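November, workshop notebook, dye bench

Right, finally writing up the indigo vat before I forget what I did. Started the second fructose vat at 4 in the arvo, same recipe as the first but with the lime cut back a bit, as the last lot left the wool feeling like old rope.
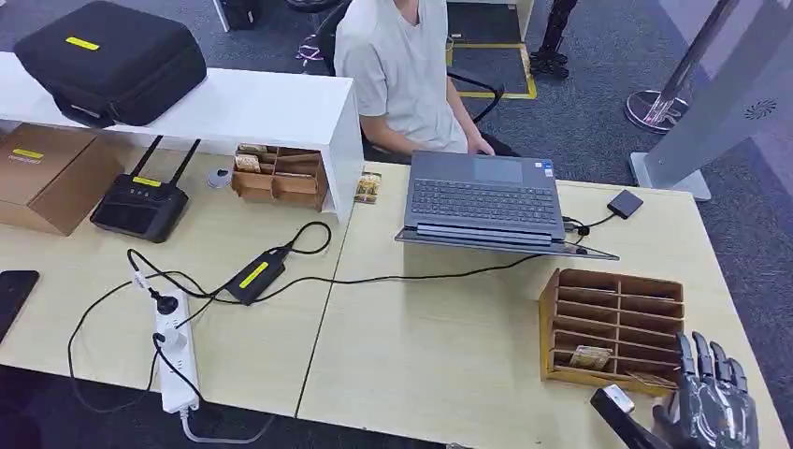
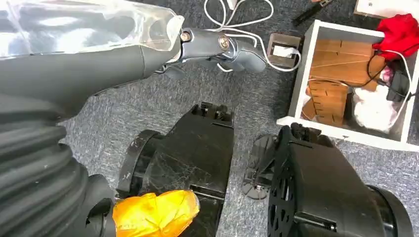 Anyway, the vat. I filled the big stockpot to the 2000 mL line, heated it gently and had the Testo probe sitting in it the whole time. It read 38 when I went off to make a cuppa and it was still hanging in there when I got back, so the old towel wrapped around the pot is doing its job (thank you, old towel!). The surface went coppery much faster than last time, and the liquid under it was that lovely murky yellow-green, a bit like pond water in a good mood.

First dip was the Seltilano sample skein, the grey one. It came out bright green and went blue in the air while I stood there grinning like a kid. Colour's a touch patchy near the ties. I reckon I had them too tight again, so figure-eights next time, and looser!

Cotton was more of a battle. I did 13 short dips on the Atton offcuts and they're still paler than I wanted, more washed denim than navy. Might be that I didn't scour them long enough. There was a bit of yellow in the scour water even at the end and I should have gone again, but I was impatient.

pH strips are nearly gone, and the last few have been somewhere damp and I don't trust them. Can whoever does the next order please add a box? Also the good rubber gloves, the long ones.

Still to do: vinegar rinse on the wool, label the swatches, and have another go at the Vương silk scraps once the vat's had a rest overnight. Lid stays on, please don't stir it.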